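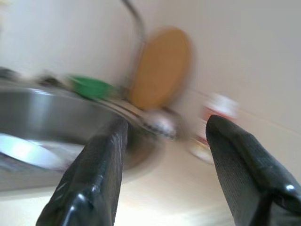
A stainless steel sink and the counter behind it.

Sink Cleaning Tips I Tried So You Can Skip Most of Them

I have been collecting advice on stainless steel sinks since we moved to the house in Henton, and most of it falls apart if you ask one question: compared to what? Someone scrubs a sink for ten minutes with a paste and gets a clean sink. Fine. Would ten minutes with dish soap have done the same? They never say.

So I've been trying things side by side, half the basin one way and half the other, and writing down what I thought a few hours later when the shine had worn off my mood as well.

Baking soda and vinegar together
I don't buy it. The fizz is fun to watch, but the two mostly cancel each other out and leave you with slightly salty water. Baking soda by itself is a decent mild scrub. Vinegar by itself loosens hard water spots. Use one, rinse, then use the other if you still feel the need. The half of my sink that got the volcano treatment looked exactly like the half that got plain baking soda, and I had used up a lot of vinegar.

Pouring the same mix down a slow drain
Same problem, with more hope attached. A clog made of grease and hair doesn't care about bubbles. Pull the stopper, put on gloves and get the gunk out with one of those cheap barbed plastic strips. It's disgusting and takes 2 minutes. If water is still backing up after that, the trouble is probably in the trap. Put a bucket under it before you loosen anything.

Lemon rinds in the disposal
They smell nice until lunch. The smell you want gone usually lives on the underside of the rubber splash guard, where no lemon is going to reach. Switch the disposal off at the breaker, fold the flaps up, and scrub beneath them with an old toothbrush and dish soap. I had never done it before last August. I won't describe it.

Olive oil for shine
You will read that a few drops of oil buffed in with a paper towel makes steel look new. It does, for an evening. Then you wash a pan, the water beads up in odd patches, and crumbs stick to whatever is left. If you are selling the house and have a showing at 5, go ahead. Otherwise drying the sink with a dish towel gets you most of the way there for free.

Special steel cleaners
I tried the Sellix cream and the Lorente spray. The cream took off a tea stain that soap had left behind, so I'll give it that. The spray smelled strongly of oranges and I could not tell which side of the basin it had been on. A powder with oxalic acid in it does the heavy work on rust marks, but read the label, wear gloves, rinse well, and never let it near bleach.

Speaking of bleach: keep it off stainless. Left sitting, it can pit the metal, and there's no paste for that.

Steel wool
No. It scratches, and it sheds little bits that rust and then get blamed on the sink. A nylon pad is plenty. Rub in the direction of the grain, if yours has one you can see. I was doubtful about the grain business too, but going across it left marks I can still find on my drainboard 13 months later.

What I still do
Dish soap and a soft sponge after supper. Baking soda when it looks dull. Vinegar on a rag, laid around the base of the faucet for a few minutes and then rinsed off, when the white crust comes back. A towel at the end if I remember.

The Curnorwood hardware store sells a sink care kit with a brush, two bottles and a cloth. The cloth is good. You can buy the cloth separately, on the bottom shelf near the mop heads.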